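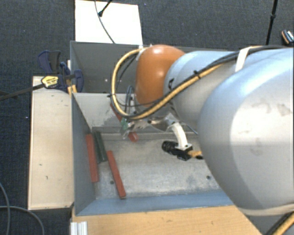 Metal storage bin

Monday, May 6, 2024
By the Hamuneo reference desk

A metal storage bin is an open-topped container used for holding parts, scrap, hardware or bulk goods in workshops, warehouses and farm buildings. It differs from a crate in having solid walls, and from a drum in having a flat base. Most are made from sheet steel, either galvanized or painted, though aluminum is common where weight matters.

Shape

Walls may be upright or sloping. Sloping sides make it easier to scoop out the last of the contents and, if the taper runs the right way, let empty bins nest inside each other. Upright walls hold more for the same floor space. The top edge is often folded or rolled so that it doesn't cut hands.

Sizes

Small bench bins are sold by the litre. Floor bins are rated by load, and a mid-sized one with sides 60 centimetres high may be rated for 2,000 kilograms when moved by forklift. The rating applies to an evenly spread load.

Wear

Paint goes first on the inside walls, where contents rub on the way in and out. Floors tend to scratch and stain, and a mottled grey surface is normal on an older bin. Scuffing of this kind is cosmetic. Bent rims, split seams and rust that flakes under a scraper are grounds for repair or retirement.

Care

Bins kept outdoors should be tipped and drained after rain. Oily residue can be lifted with sawdust or a degreaser, then rinsed and dried. Touch-up paint in a matching colour slows rust at the corners.

Comments (3)

merkinau_shed: We have 11 of these in the barn and the rolled edge is the part that always gets bashed in by the forks.

Biwott: Would add that liners help a lot with small screws.

greltance77: Does the load rating still count if the bins are stacked?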